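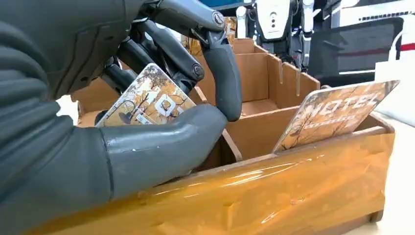

10月、15時すぎから。きょうはPemerのハンドの続きで、指先の当て方とコントローラの設定をいじる日。前回はRarovの平行グリッパでカードを挟んで、まあ普通に持てたんだけど、開いた爪が仕切りに当たるのがずっと気になっていた。で、指のあるほうならどうかという話。カードの右側を上から指先のパッドで押さえて、親指を下縁に当てる、この挟み方がいまのところ一番しっくりきている。カードは手のほうへ傾いてしまうけど、仕切りの上でこれだけ近くまで寄れるのはうれしい！ Rarovだと爪の根元が太くて、隣の区画に立っているカードをいつも気にしながら下ろしていた。

ただ、親指の先が丸いので、当てる位置が少しずれるとカードがくるっと回る。平らな爪にはこれがない。Rarovに戻すたびに「あ、楽だな」と思うのもほんとうで、ここは正直に書いておく。持ち上げてまっすぐ入れるだけならRarovの勝ち、立っているカードを手前に倒してからつまむならPemerの勝ち、というのが午後の前半までの感触。

設定メモ（Pemer側）

- 閉じる速度：前回の値から一段落とした。速いとパッドが触れた瞬間にカードが逃げる
- 電流の上限：900 mA。これより上げても保持は変わらず、カードのしなりだけ増える
- 親指：先に閉じる。人差し指と同時にすると負ける
- 手首の角度：浅め。深くすると手の甲が手首カメラの視野をふさぐ

最後の項目はかなり大事。手首カメラの画は左半分がほとんど手になってしまって、区画の底は指の陰で暗い。下ろす直前に深さを見たいのに、一番見たいところが見えない。カメラの台座を外側に振るか、レンズを広いのに替えるか。Dritovardの広角を試したいけど、マウントの穴が合わないので、まず変換板を描くところから（またCADか……）。

あと、箱の前面に巻いてあるアンバー色のフィルム。ぎらぎら反射して、自動露出がここに引っぱられる。カードの秋の木の写真はオレンジがかなり近い色なので、色でカードの輪郭を取ろうとすると前面パネルとくっつく。白い大きな文字のほうを手がかりにしたら少しましになった。フィルムをはがせば済む気もする。でも箱を変えるとRarovのときの記録と比べられなくなるので、今回はこのまま。

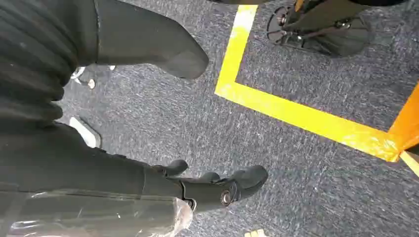 ノートNo.2　p.53

休憩のあと、コントローラの比較。腕を下ろした姿勢でChowの新しい制御ボックスと今までの箱を差し替えて、指先を止めたときの揺れを見る。カーペットのまだら模様が背景だと、小さい揺れは映像ではほとんど分からない。黄色いテープの縁を目印にするとだいぶ読みやすかった。とはいえテープも光が当たると白っぽく飛ぶところがあって、そこは縁がぼやける。露出を固定してもう一度やりたい。

揺れそのものはChowのほうが早くおさまる。手元で見ていても違いが分かるくらいで、これはちょっと興奮した。ところが指をゆっくり動かすと、関節がこつこつ引っかかる感じが出る。摩擦補償の値が強すぎるんじゃないかと疑っていて、半分に下げたら引っかかりは減ったけど、今度は止まり際が甘くなった。間のどこかに良い値があるはずで、次回はここを細かく刻む。ログは両方とも残してある。ファイル名の付け方が途中で変わったので、読む人は注意（私が悪い、すみません）。

前腕の透明フィルムは、しわのところが白く光る。手首カメラの画の下のほうにちらちら入って、動き検出がそれを拾っていた。揺れのグラフに妙なとげがあったら、まずこれを疑うこと。今日は画面の下側をマスクして逃げたけど、マスクの幅は姿勢ごとに変えないとだめそう。腕をもっと上げた姿勢だと、マスクが指先にかかるかもしれない。未確認。

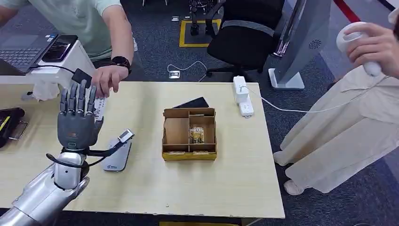

図：指を上に向けたハンドとカード。人の手がカードに伸びているところ。

受け渡しの話も少し。指を立てた姿勢だと、人の側からカードに手が届きやすい反面、カメラを上に置くと人の手とハンドの指が重なって見える。頭側のカメラだけで「人がつかんだ」を判定するのは苦しいなあ、というのがいまの感想。指のモータ電流を見て、引かれた向きの変化で放すほうが素直だと思う。Rarovでは電流のしきい値ひとつで放していて、あれはあれで分かりやすかった。Pemerは指ごとに値が出るので、どの指を信じるかを決めないといけない。とりあえず親指と人差し指だけ使う案で書き始めている。

手首から出ている黒いケーブルが外に輪を描いているのも気になる。ハンドの右側へ回っているから、手首をひねる動きを入れるなら先に取り回しを直したい。結束は肘側で一か所増やすだけにして、手首の近くは遊びを残す。以前きつく留めてコネクタを一個だめにしたので、ここは慎重に。

つぎにやること

- Chowの摩擦補償、いまの値と半分の値の間を振る
- 手首カメラの露出固定。ゲインも手動にして値をここに書く
- 変換板の図面。Dritovardのねじ穴の寸法を測り直し（前のメモの数字は信用しない）
- Rarovで「倒してからつまむ」を同じ手順で15回。失敗したときの動画も消さないで残す
- 親指パッドの予備を注文。硬さ違いがあればそれも

追記：帰り際にもう一度だけPemerの閉じ速度を元に戻してみたら、カードがやっぱり逃げた。低いほうで確定にして、設定ファイルも書き換え済み。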